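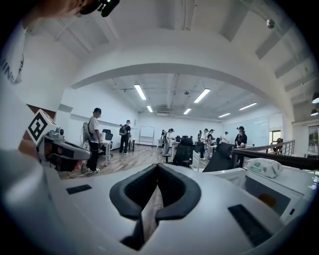 Participants wanted: shared office layout and lighting study

Gridevine is looking for adults who work at a desk to take part in a study of long, open workrooms. Sessions run in November 2023 at our Figueroa office. The study compares desk positions under overhead lighting and records how people move between desks during ordinary work.

What you will do

Each participant attends one session of 26 minutes and completes two blocks of work. In the first block you sort and file printed sheets at an assigned desk. In the second you carry small items between desks and put them away according to a written list. Part of the work is done standing. A short questionnaire on glare, noise and walking space follows each block — answers are given on paper.

The room has a light wooden floor, white walls and linear fluorescent fixtures in the ceiling. Other people will be working at and between the desks during your session. You are asked to keep your normal pace and to speak as you would in any office.

Who can take part

You must be 19 or older, able to stand for the length of one block, and able to read a printed list at arm's length. Glasses and contact lenses are fine. People who are sensitive to fluorescent light should not apply. Current staff of Gridevine or Greltex are not eligible.

Places and payment

There are 9 places left in this round. Payment is by gift card, handed over at the end of the session. Participants who stop early are paid for the blocks they have finished.

Practical details

Wear flat, closed shoes. Bags and coats go on the rack by the entrance and stay there until you leave. Water is available; food is not allowed at the desks. Street parking is limited, and the building has no visitor lot.

How to apply

Send your name, age and two possible time slots through the Eto sign-up form, quoting study code 577. You will receive a reply with a confirmed slot and directions to the room. Slots are filled in order of application — please cancel through the same form if your plans change.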